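31/08/2020 — plate loader, workshop bench and simulation

Continued with the pick from the deck. Līga changed the gripper opening in the model on Friday, so first I ran everything again with her values before I touched anything. The approach height I left as it was.

The old problem is still my main worry: the wrist camera looks at the plate from a steep angle, and the plate is see-through. Edge detection takes the outer wall in one run and the inner body in the next. For the pose I now want to use only the border of the holder and forget the plate edges.

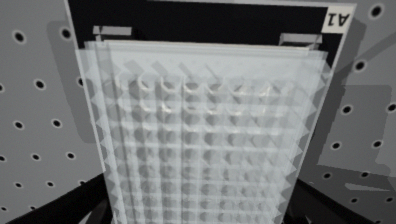
With the border method I made 18 runs. In 14 of them the fingers closed well, in two the plate was tilted at lift, and in the other two the pose was not found at all. I think the shadow beside the holder is mixed with the black band, but I did not prove it yet. Threshold is now 6, before it was 2.

Also the A1 label must be read upside down from this side. I added the rotation in the config — please do not add it again in the script, Līga, or we turn it twice.

To do: print the new finger pads for the real arm (Čierny filament is nearly finished, ask Janka if she ordered). Try one more light position in the simulation. Real plate on the bench not before October.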